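Mon 4 May. Notes from the Grusudach open day, posted between sessions.

1/ The Letemex station collects demonstrations with hand-held grippers, one per hand. No arm in the room. The operator handles cloth on a bed, and the recordings go to Inico for training.

2/ Target is 3,000 episodes by October. Each operator does 40 per shift. Failed grasps are kept and tagged.

3/ Garment task, green item on a floral cover. Yellow fingers, two sensors in the housing.

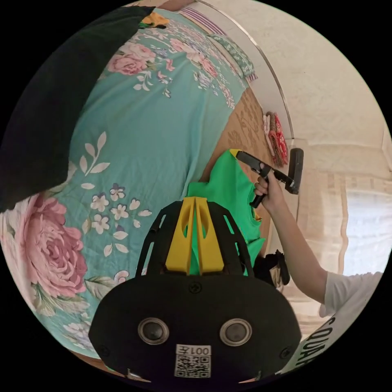 Saron Lencho replied that patterned bedding will hurt segmentation and asked if they also record on plain sheets.

4/ They do: 500 episodes on plain sheets so far. The Guo baseline scored worse on prints, so prints get priority.

5/ Open issue is sync between left and right units. Drift was 3 frames on the last batch. Next session covers calibration.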